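Quick one tonight, it's past 11 and I have to be up early. But I promised a few people a write-up of the Windia home opener so you get it in bits.

We lost. 2–1, and it should have been worse. First half was all them. Their left back had so much grass in front of him he could have brought a chair. Urs Zaugg made two saves I still don't understand, one with his shin I think, and then got beaten by a deflection off our own guy. Typical.

Crowd was given as 1,213, which felt right. Main stand full, far side patchy, the drum kids back behind the goal after a summer away. Good noise for a February kickoff in sleet.
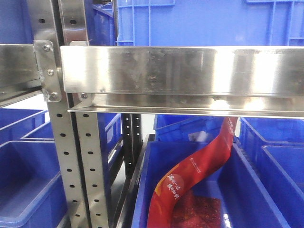 Steel upright and crossbeam, screws and all.

Second half, different team. Norbert Juhász came on and just ran at people. No plan, head down, go. I've been hard on him here before (the Meinecke game, some of you remember, sorry Norbert) but he changed it. Won the corner, and Anjani Manurung's delivery was perfect. 1–1 and I spilled half a coffee on a stranger. She was fine about it.

Then of course we stopped playing. Why do we do that? Ten minutes of passing it sideways and hoping. Their winner came from a throw-in. A throw-in! Everybody was watching the ball and no one was watching the man at the back post.

Sunee Chaimongkol said afterward that she was happy with the reaction but not the start, and that's fair, but we heard the same thing after Grestex away. At some point the start has to be the thing you work on in trainning.

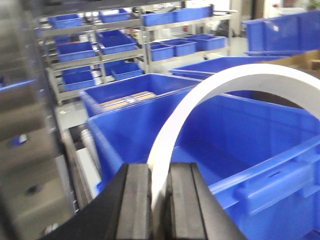

White band, blue bin.

Other stuff – the new season ticket scanners worked, mostly. Line at the north gate was long but moving. Pies are up again. The away end brought about 200 and they were good company on the tram back, which made it a little worse somehow.

Player of the game is Urs, easily. Juhász second.

Next up is Jatico, away, and they havent lost at their place since the fall. I'm going anyway. Two seats free in the car if anyone wants to split gas, leave a comment or text me if you have my number. Leaving at 9, not 9:20.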